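Chapter 3
Reaching into Furniture

Most of the builds in this book end up working at a table. In this chapter the arm has to reach down into a drawer as well, and that brings in a second height and a set of side walls. The worked build comes from the shared workshop at Grinitz.

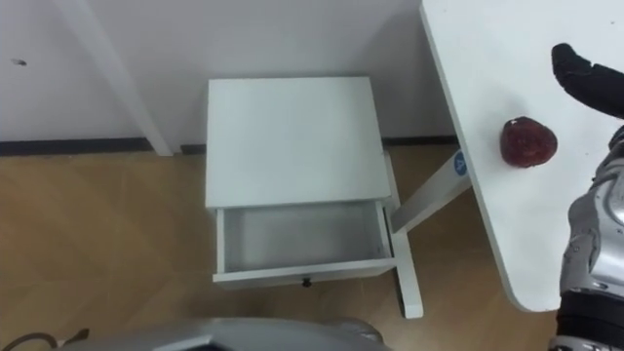 Figure 3.1 Drawer open and empty, fruit on the table.

Begin with the cabinet. Measure the drawer opening, then the height of the tabletop, and write both into the task file. The Grinitz members set a margin of 10 mm from each side wall and kept it for all later work.
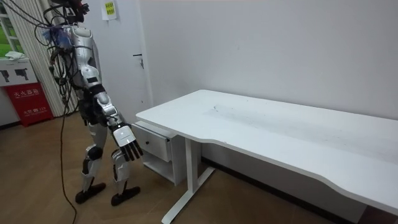
Habibur Pathirana, asked about cabling, would tie the bundle only after the arm has been run through its full reach, as a loom tied too early pulls at the shoulder.

Letting go needs its own settings. The wrist must clear the front panel while the fingers work below the rim, and a wrist turned through 90 degrees may foul the cabinet top.
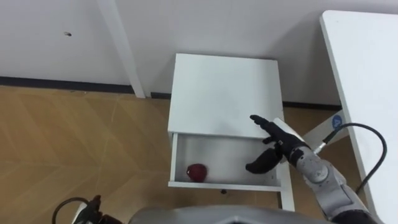 Figure 3.2 Right hand at the drawer, with the apple towards the left end.

Section 3.2 deals with the approach to the desk. Use 2 speeds, a fast one for travel and a slow one near any surface.

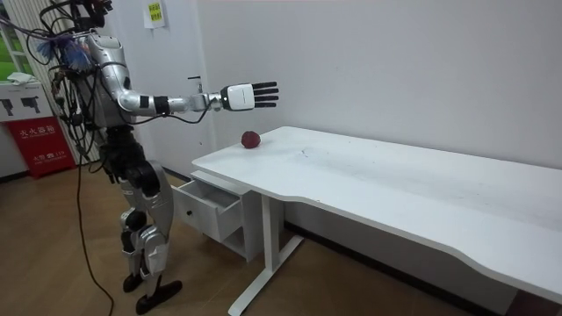 Start with the slow speed alone, Hashini Sultana advises, and add the fast one in the second month.

Before reading on, draw your own cabinet from the side and mark the lowest point the wrist has to reach.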